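The kettle was already on when I got to Prindov, and that set the tone for the whole morning. I had pictured a hangar full of sparks and yellow arms. What I found was three floors above a tile shop in Zidelport, with a coat rack, a plate of ginger biscuits and a row of screens, and on the screens a robot was busy in a house made entirely of software.

I should say that I came to the open day knowing very little. I can bleed a radiator and that's about my limit! But the invitation said "all welcome, no experience needed", so I took them at their word, put my name on a sticker and squeezed in beside a retired bus driver who had brought his own notebook (and used it, too, far more than I used mine).

The first demonstration was of the view from the robot's own hand. You get the back of the gripper, the two fingers poking up, and then whatever it's facing, at whatever mad angle the wrist happens to be. It took me a good few minutes to stop tilting my head.
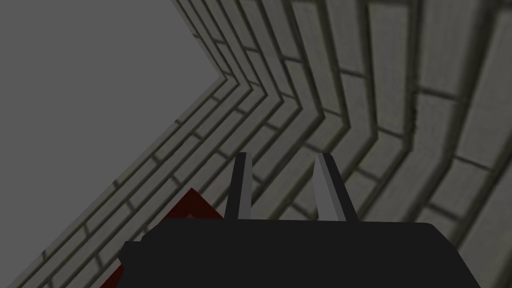

Fingers open, nothing held: the view from the gripper, with a brick wall for company.

The young man at the desk told us the practice house is called Abreu, after nothing in particular as far as I could gather, and that a robot can have a go at the same job in there all night long without anyone having to stay up and put the furniture back. That's the appeal, really. If it swings its arm through a wall in Abreu, you start it again. If it swings its arm through a wall in Zidelport you get a letter from the tile shop.

They had logged 854 attempts at one household task since May, he said, and he said it quite proudly, and the bus driver asked how many of those had gone well. There was a small silence and then a very decent laugh. "More lately," he said. I liked him for that.

After the biscuits we were moved along to a bigger screen, where you could pull back from the hand and see a good deal more of the robot, arms up in front of its shiny white chest, in a room with a white panelled door standing open. Everything leaned over like a ship in a storm. A little girl in front of me lay down sideways on the carpet to get a better look, and I was more than a bit envious.
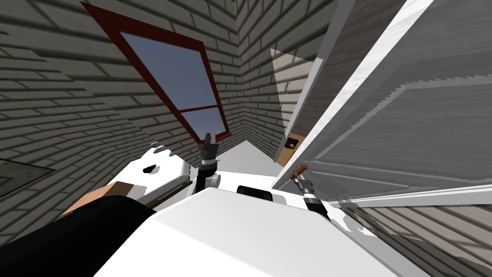
Aaliyah Bélanger
Features writer

What surprised me was how much everyone wanted to talk about wrists. I'd expected brains, I suppose, great big computer brains, but no, the people at Prindov will talk to you about wrists until your tea goes cold. Where the hand is pointing matters enormously, I was told, and the robot has to make sense of the world from there, even when half of what it sees is the back of its own hand. Try tying your shoelaces with your eye strapped to your knuckles and you'll have the idea.

We were each allowed a turn at the controls, 9 of us in my group, with a handset that felt like something off an old games console. Mine was sticky (the ginger biscuits again). You nudge it left and the whole view swings, and your stomach goes with it. I went straight for the nearest wall. So did the bus driver, and so did the woman after him, who said a word I can't print here and then apologised to the little girl.
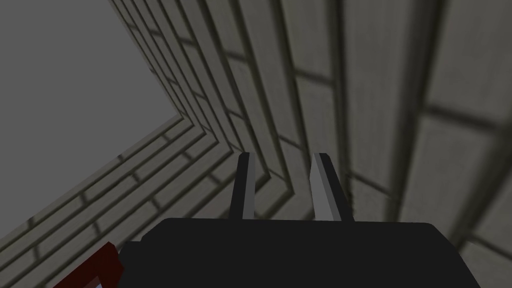
And it does make you think about how clever our own hands are. I came home and spent ages just picking things up: the butter dish, a sock, my keys. I never once had to work out where my fingers were. The team spend whole weeks on that sort of thing, and they told me about a colleague in Bromedau who works on nothing but how hard to squeeze. I'd have loved an hour with that person.

The best part of the day came last, when most of the visitors had drifted off to find lunch and I was allowed to pull a chair up properly. They let me stay for 40 minutes longer than I should have, and I asked all the daft questions I'd been saving.
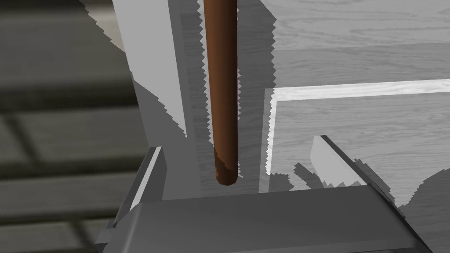 My daftest was about the graphics, and why a place that can teach a robot can't draw a nice picture. It's a trade, apparently: the plainer the picture, the quicker it runs, and speed is what they want. Once I'd been told, I rather enjoyed the plainness. The shadows have edges like a bread knife, the gripper is all flat greys, and then down between the fingers hangs one long brown rod, the only proper bit of colour to be seen. I found I was holding my breath over it, over a stick that doesn't exist! The bus driver had come back for his scarf by then and he was holding his too.

There's another open day planned for the spring, and I've put my name down. They've promised more chairs. If you go, take the stairs on the left of the tile shop, as the ones on the right lead to a dentist, and she's getting a little tired of us.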